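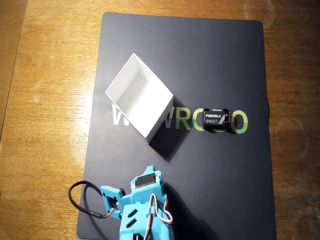 Fig. 9.1 Open box and 9-volt battery with snap connector, laid out on a mat.

Chapter 9: Storing Small Batteries

A 9-volt battery carries both terminals on the same face. In a drawer of mixed parts, a coin or a loose key can bridge them, and the battery will then discharge through the metal and heat up. This chapter deals with sorting, boxing and labelling. Disposal is left to Chapter 11.
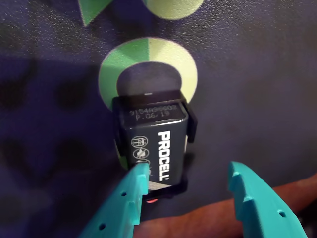 Before boxing, read the label and any code on the case, and enter both in the stock record. Remove the snap connector by lifting it straight off – pulling on the wires strains the joints. Cover the terminals with tape or a plastic cap.
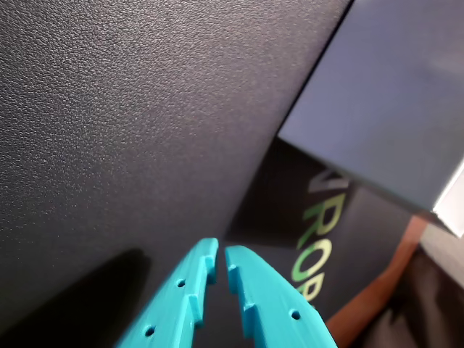 9.1 WORK SURFACE AND BOX

Work on a mat that does not conduct. A light grain helps to stop small parts sliding. The Bansal box used in the exercises has plain walls and no lid; for longer storage a lidded type is preferred. Line the base with card cut to 60 mm by 80 mm.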